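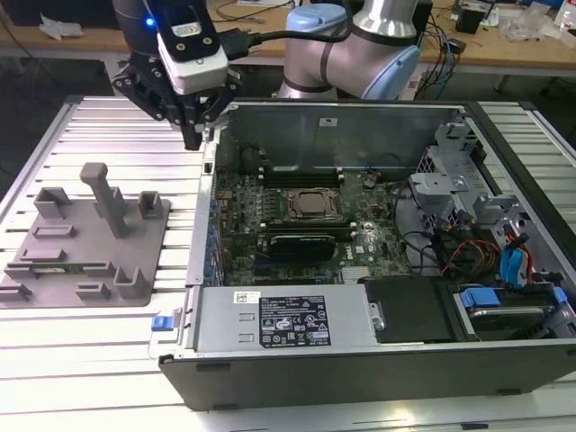

Cell at the tower bench, arm above the open case, fixture plate to the left.

**Ticket:** Arm stops over left side wall, job does not resume
**Site:** Cloretberg, refurbishing floor
**Opened:** 10 November 2018
**Opened by:** Heather Prendergast, line lead
**Priority:** Medium, raised to high by the evening shift
**Status:** Closed, with two follow-up items open

### Problem as reported

The arm reaches the position above the left side wall of the tower, stops, and the Senen console shows "hold, waiting for plate." No alarm sounds. If you press Resume it waits another 16 seconds and goes back to hold. If you press Home and start over, it runs one tower correctly and then does the same thing on the next one.

It happens on the Dell towers with the blue drive rails. I have not seen it on the small cases, but we have not run many of those this week.

What it means for the floor: one person has to stand at the cell and press Home after every unit. That person is supposed to be at the test station. Before the cell we had two people opening and stripping cases by hand and one testing. Now the schedule has one at the cell and test combined, so when the cell holds, test stops too. We finished 70 units yesterday against a plan of 100.

HP

### Log

**Entry 1, support desk**

Please confirm which job file is loaded and whether the fixture plate was moved or swapped. Please also send the last hold message with its number.

**Entry 2, HP**

Job file is Tostach tower, the current one. Message is hold 2. The plate was taken off for cleaning by the night shift and put back. They say it went back in the same place. There are no marks on the table to check that against. It is T-slot, so it will clamp down anywhere along the slot.

**Entry 3, support desk**

Hold 2 means the arm's check of the plate did not match the taught position. It does this check before it goes into the case, so it will stop above the wall with the fingers down and wait. Resume only repeats the check. Home clears the stored result, which would explain why you get one good cycle.

Please do the following with the arm in teach mode:

1. Press Home and wait for the arm to park.
2. Check that the plate is flat and that nothing is under it.
3. Try to rock the plate at the post and at the U-shaped holder in the lower right corner.
4. Run "Check plate" from the service menu and write down the offset.

**Entry 4, HP**

Plate is flat and nothing is under it. It does not rock at the post. It moves a little at the lower right corner. The clamp there was finger tight. Offset reads 2 mm toward the tower.

I tightened the clamp without moving anything and ran the check again. Same offset. I did not want to shift the plate on my own, as the last time somebody did that we lost a morning.

**Entry 5, support desk**

Understood. Leave the plate where it is. Pearce from field support will call the cell phone on the bench and go through a re-teach with whoever is on. It needs a person who has had the teach pendant training. Who is that on your side?

**Entry 6, HP**

Me, and one person on nights. That is part of the problem. When the cell came in June, training was given to the people on the schedule that week. Most of them have since moved to test or packing. The people who run the cell now know Start, Stop and Home. They used to strip a case in their own order, and if a clip was stiff they worked around it. Now they wait for me. Two of them have told me they would like to be able to fix this kind of thing themselves, and I agree with them.

Please keep this in the ticket. I know it is not the fault being reported.

**Entry 7, field support (Pearce)**

Called and spoke with Heather. Re-taught the plate origin at the post, then at the two open-box holders on the top edge. Offset after re-teach reads 0. Ran the approach at slow speed with the case in place, no pick. Arm passed the check and moved on. Repeated with Home skipped between cycles, which is where it was failing before. Passed.

Asked for a run at full speed before closing.

**Entry 8, HP**

Ran 16 towers at full speed with nobody pressing Home. No holds. One stop on a cable lying across the memory slots, which is a normal stop and the operator cleared it. I had the operator do the clearing and the restart with me watching.

Night shift has been told the plate is not to come off for cleaning until we have a way to put it back. They are wiping it in place.

### Cause

Fixture plate refitted slightly off its taught position after cleaning, with one clamp not tightened. The cell was behaving as designed.

### Fix

Clamp tightened, plate origin re-taught, full speed run done by the site.

### Follow-up

- [ ] Support to send two end stops for the T-slot table so the plate goes back to one position. Drawing sent to Heather for approval.
- [ ] Site to name four operators for pendant training, at least two from nights. Heather to send names. Training takes about 2 hours each and can be done at the cell between batches.
- [x] Text of hold 2 passed to the Senen console team with a request to say "plate moved" in place of "waiting for plate."

**Entry 9, HP**

OK to close. Names for training will come after I have talked to the night lead. I want test covered by someone else while people are in training, so please do not book dates before you hear from me.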